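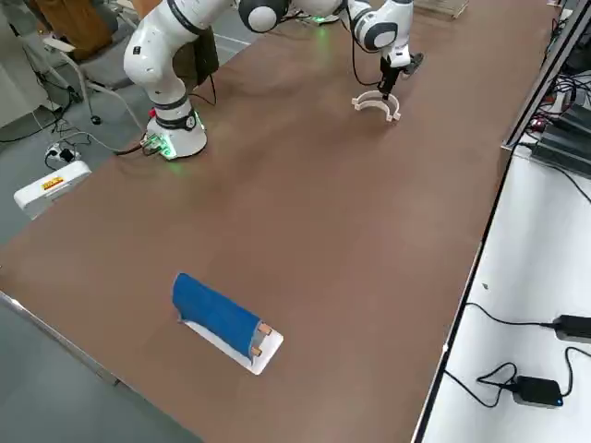
# Re: [palomino-floor] the arms on the long bench, and what happens to the rest of us

Dear all,

Thank you for the message I'm answering, and sorry it has sat for a few days. I kept starting a reply at tea break and then tea break kept being over. I'll put the whole of it in, as I know some of you on the evening side don't keep the old threads:

> Hello everyone,
>
> I've been on leave and came back to two robot arms at the far end of the long brown bench, which gave me a bit of a turn at ten to seven in the morning! I gather they're for the C pieces and that Trernel are setting them up with us. No complaint about that as such. But I'd like to hear from somebody who works beside them, not from the newsletter, on a few things.
>
> What do they do all day, and what do they still get wrong? Are the people who used to do C pieces doing something better now, or only something else? Is it true we are all expected to learn the tablet? I'm not good with tablets and would rather say so now.
>
> And is anybody's job going? I asked in the office and was told "no plans", and I've heard "no plans" before, at my last place.
>
> Best wishes from the packing end

I'm one of the people who used to do C pieces, and for the last two months I've been the one standing nearest to the arms, so I suppose I'm as good a person to answer as any. Please take all of this as one bench hand's view. Others on the list may see it differently and I hope they'll write.

## What they do all day

Less than you'd think from the newsletter. The arm on the right has a black gripper with two slim fingers, and its work is to pick up a C piece, carry it across and lower it to where it's wanted on the bench. You know the ones, the white plastic ring with the gap in it and the little tabs at both ends. We get through 900 of them in a decent week, and those of us who have done it by hand know what it does to your thumbs by the end of a shift.

It is slow. I don't mean that unkindly, it is set slow on purpose while we're all getting used to it, but I could do three in the time it does one, and for the first fortnight I found that very hard to watch. I used to reach for the next piece without thinking. I've stopped now, though my hands still twitch a bit when it hesitates.

What it does have is patience. It'll hold a piece over the table for as long as you like while you go and look something up, and it will put the last one of the day down with the same care as the first, and I certainly can't claim that for myself at twenty to four.

The other arm is for the blue wrapped work on the white trays, and that is much further behind. Anything soft gives it trouble. The wrap shifts a little each time you lay it down, and the pegs at the end don't always sit quite as they did on the tray before, and where you or I would simply nudge it straight, the arm has to be taught what straight means. The Trernel people have been very decent about this and have never pretended it was nearly finished. For the time being, wrapping and pegging are ours.

## What they get wrong

The tabs, mostly. If a C piece has been put out turned the wrong way round, the fingers can close on a tab instead of on the curve, and then it goes down crooked. A person feels that at once. The arm carries on quite contentedly, so one of us has to be looking. I've got into the way of giving each piece a glance as it's lifted, and I'd ask whoever is laying out to keep the gap facing the wall, please, every time, even when we're behind.

It also dislikes clutter. Pieces left lying about in its half of the bench confuse matters, and so we have become a tidy end of the room, which will amuse anybody who remembers it in the winter. I'd only add, as it's been on my mind, that the floor on the chair side has a fair tangle of cables on it and a power strip with them, and I would like that dealt with before one of us goes over on it. I've put it in the book. If you come round that way with a trolley, go slowly.

## Something better, or only something else?

I've thought about this one a good deal, and my answer changes depending on the morning.

Some of it is better. My thumbs are better, there's no arguing with that. I'm learning to check and to set up, and I've been shown how to move the arm to a new position and save it, which I enjoyed far more than I expected. When a new batch came in with a slightly stiffer ring, it was two of us from the bench who worked out how the grip wanted changing, and the Trernel engineer wrote down what we said and used it. I went home quite pleased with myself that night.

Some of it is only different, though, and a bit lonelier. Doing C pieces by hand was dull, but you could talk. You sat four along and your hands did the work and you heard all about everyone's kitchens and grandchildren. Watching an arm takes your eyes, so you can't chat in the same way, and I miss it — more than I'd have guessed. A few of us have asked whether the watching could be done in shorter turns, an hour on and an hour off, with the hour off spent at the packing end in company. The office seemed open to it. If you at the packing end would welcome us, do say so on the list, as it would help to have it in writing.

## The tablet

You won't be made to learn it by yourself out of a manual. I was handed the manual, all 77 pages of it, and I read the first few on the bus and then put it in my bag, where it has stayed. What worked for me was sitting with somebody who already knew it and doing the same small job over and over until I stopped being frightened of the red button. (The red button stops everything. You can press it whenever you like. I pressed it on my first day because I had to sneeze, and no harm came of it.)

If you really would rather not, I think you should tell your shift lead now, as you say, and I don't think it will be held against you. There's plenty at Palomino that wants a good pair of hands and no tablet at all.

## Is anybody's job going?

I don't know, and I won't pretend to. What I can tell you is what I've heard said in front of me. Nobody has gone from the C piece bench. The Grandness order is meant to go up in July, and the office say they want the arms so that we can take it on with the people we have. I believe they mean it today. I'd also like it put down on paper, with the hours, and I'd like it before July comes. Those of us who were at Lalevier when the labelling line went in will remember that everyone was very kind to us and very vague, right up to the last week.

So I have drafted a short letter, one side of a page, asking for three things: what happens to our hours when the second arm is doing trays, whether setting up and checking will be paid at the setter's rate (at present it's bench rate, and it is not bench work), and who decides when the speed is turned up. I think that last one should include us, seeing that we're the ones stood next to it.

The draft is pinned up by the kettle, with a pencil on a string. Please scribble on it. If you're on evenings and it's been taken down for the cleaning, reply to this and I'll send the text round.

And to the writer from the packing end, welcome back, and I hope the leave did you good. Come up to the long bench on your next break if you'd like to see it going. I'll let you press the button.

With warm wishes,

your colleague at the C piece bench

---
palomino-floor: the list for bench, packing and evening staff at Palomino
To stop getting these messages, reply with the word LEAVE in the subject line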